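3.2 布製手提げ袋のたたみ方と作業面

本節では、買い物用の布袋を使用後にたたんで保管する過程を扱う。前節で述べたように、参加者28名のうち24名は、家で布袋を2枚以上持っていると答えた。しかし、決まったたたみ方を持つ人は少なく、多くの人は袋を丸めて、引き出しやかばんの中に入れていた。Khalaf と Bouzid の予備調査でも同じ傾向が見られたため、我々は「丸めた状態」を作業の出発点として定めた。

作業面には、毛足の短い青い敷物を張った机を使用した。滑らかな天板では、薄い布は手の動きと一緒に移動しやすく、角を合わせる前に全体がずれることがある。敷物の上では布が適度に止まるので、片手で端を押さえる必要が少なくなる。机の奥には編み目模様のついたてを置き、参加者の注意が部屋の他の部分に向かないようにした。

また、机の上を完全に片付けた状態では作業を行わなかった。家庭の机には、飲み物や菓子の包み、ポリ袋などが置かれたままのことが多い。このような物が残っている場合に、人がまず場所を空けるのか、それとも空いている部分だけで袋をたたむのかは、本研究の関心の一つである。物の配置の例を図4に示す。

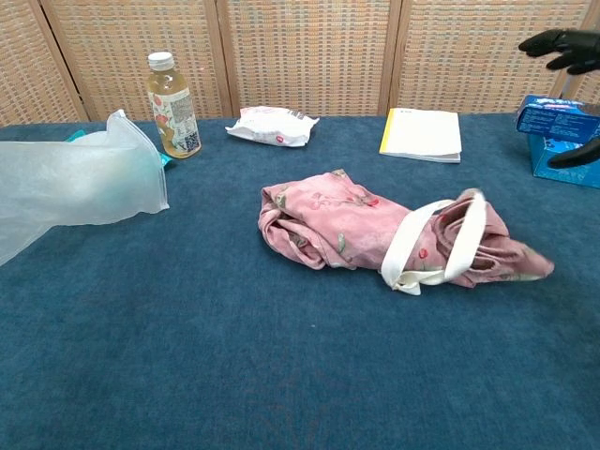 図4 机上の配置の例。花柄の布袋、半透明の袋、飲料のボトル、菓子の包み。

たたむ作業の中で最も時間の差が大きかったのは、持ち手の処理であった。持ち手を先に本体の内側へ入れる参加者は、その後の折りの回数が少なく、仕上がりの形も四角に近かった。一方、本体を先に折る参加者は、最後に持ち手が外に残り、もう一度開いてやり直す場合があった。この違いは、袋の大きさよりも、最初にどこを持ち上げるかに関係していると考えられる。袋の口の両端を持って一度振る人は、しわが減った状態で折り始めるため、持ち手の位置も早く確認できた。

周囲の物については、予想と異なる結果を得た。我々は、多くの参加者が最初にボトルを動かすと予想していたが、実際には立っている物はそのまま残され、包みのような軽い物が先に脇へ寄せられた。Khasawneh はこの結果について、軽い物は布に巻き込まれやすいと感じられるためではないか、と指摘している。ただし、本研究では参加者に理由を直接質問していないので、この解釈は今後確かめる必要がある。

なお、布の柄もたたみ方に影響する可能性がある。小さい花が全体に散った柄では、折り目の線が見えにくく、無地の袋と比べて角のずれに気づくのが遅い参加者がいた。柄の影響については、4.1節で Tarawneh 式の三つ折りと合わせて検討する。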